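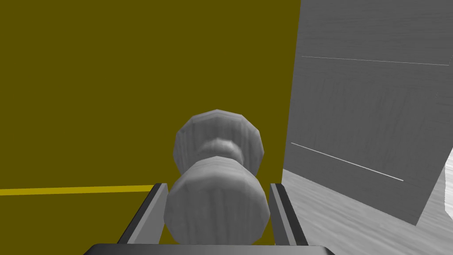

Nesma El Khatib has a rule about doors, and she will tell it to you before you have taken off your coat. If a robot can't open the door, she says, it doesn't much matter what it was going to do in the kitchen.

She runs the manipulation software group at Vunden, a small company on the second floor of an old printing works in Undport, above a shop that repairs sewing machines. There are five of them most days, and a kettle that takes forever, and a long shelf of mugs that belong to people who left years ago. What they make is called Owen. Owen is a planner, a piece of software that sits between what a robot's camera sees and what its arm does next, and it spends nearly all of its life in simulated houses, trying to take hold of things.

I had come expecting to see hardware, I admit, and there was some in a back room under a sheet. But the people I spent my two days with were looking at screens, and after an hour or so I was too. You get drawn in. A gripper drifts up to a knob, hesitates, tilts a little, drifts closer, and you find yourself leaning sideways in your chair as if that would help.

"Everybody leans," said Faisal Afridi, who wrote most of the part of Owen that decides where the fingers should go. "Visitors, my mother, everybody."

Afridi came to Vunden from a firm that made software for packing warehouse shelves, and he still talks about rooms as though they were boxes to be filled. His part of the program takes the view from the wrist of the robot and turns it into a list of possible grasps, each with a score. A mug might get dozens of candidates. A plain round knob ought to be simpler, you would think, and in one way it is, because you can come at it from almost any angle. The trouble is that all those angles look equally good to the program, and for a long time Owen would change its mind halfway there, swinging from one approach to another until it ran out of time.

The cure was a sort of stubbornness. Once Owen has picked a grasp, a new one has to score a good deal better before the arm is allowed to switch. Afridi spent most of a winter tuning how much better, and he still isn't quite happy with it. Too little and the arm dithers. Too much and it sails on toward a bad choice when a good one is right beside it.

The houses themselves are the work of Tomomi Nomura, who trained as an architect and says she has now built more homes than anyone she went to school with. There are 276 of them in the current set, put together from a library of walls, floors, cabinets, and door styles that she keeps adding to in the evenings. Some of the combinations are frankly ugly. She is fond of the ugly ones. A program that has only practiced in tasteful rooms, she told me, gets a terrible fright when it meets somebody's actual hallway, and so her rooms mix concrete and mustard paint and wood grain in ways that would have gotten her thrown out of any studio in the country.
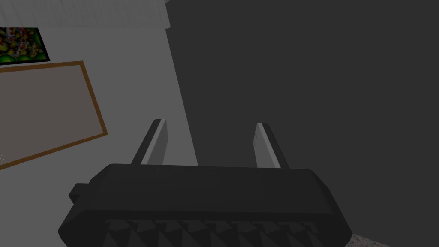

Fingers apart and nothing between them: the simulated gripper in one of the test interiors.

Corners are where Owen used to get lost. When the wrist camera is pointed at a big blank wall there is very little for the perception software to hold on to, and its guess about where the robot is standing starts to slide. Nomura remembers one overnight run, back in December, when the robot became convinced that it was a good step to the left of where it really was, and passed the small hours reaching politely for a handle that wasn't there. She had come in early to look at the results and watched a whole stretch of it over breakfast.

That run led to the feature the group is proudest of, though it's hard to show off. Owen now keeps a running estimate of how sure it is. When the number drops, the planner stops reaching and looks around first, turning the wrist until something useful comes into view - the edge of a cabinet, a picture, the line where two walls meet. It costs a few seconds. Dwynwen Dafis, who looks after the control code and therefore has to make all this turning and looking happen smoothly, calls it "patting your pockets before you leave the house," and I haven't been able to lock my own front door since without thinking of her.

Dafis is one of two Dwynwens at Vunden, a thing that has caused more mixed-up email than you would believe in so small an office. The other is Dwynwen Pumphrey, who builds the tools. Pumphrey's work was the part I knew least about when I arrived, and I came away thinking it might be the part that matters most. Every attempt Owen makes is saved, and her viewer lets anyone in the group scrub back through it with the planner's scores and the commanded motion lined up alongside the pictures. A full night produces about 3000 attempts. Before the viewer, when something went wrong, the perception people and the control people would each explain, very courteously, why it had to be the other side's fault.

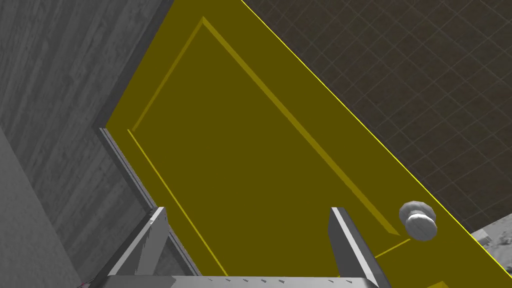
Doors get special treatment in Pumphrey's viewer, with a page all to themselves, and she walked me through it on my second afternoon while the rain came down on the skylight. A door is really several problems folded together. The software has to find the knob, close on it firmly enough to turn it, and then move the hand along a curve set by hinges it can't necessarily see. Guess the hinge line wrong by a little and the arm pulls against the door instead of with it. In a real apartment that means a scraped knob or a stalled motor. In simulation it means a row of red on Pumphrey's chart and another pot of tea.

Dafis handles the curve by not trusting it very much. Owen makes a first guess at how the door will swing, pulls gently, feels which way the resistance comes, and corrects the guess as it goes. She learned to think this way, she said, from her grandmother's garden gate, which had dropped on its post and had to be lifted and shoved in a particular order that no drawing of a gate would ever have told you.

How well does it all work? Better than it did, and not as well as anyone there would like. Of the door styles in Nomura's library, 42 are on what the group calls the good list, meaning Owen gets through them reliably enough that they have stopped checking every night. The rest are works in progress. The next step is Cetmont, a block of apartments across the river where the owners have agreed to let Vunden try the software on real doors, in real hallways, with real people wanting to get past with their groceries.

El Khatib is looking forward to it and dreading it in equal measure. She has already been over to see the building, and she tried every door on the ground floor herself, slowly, with two fingers. The one to the laundry room sticks. She has asked the owners, please, not to fix it.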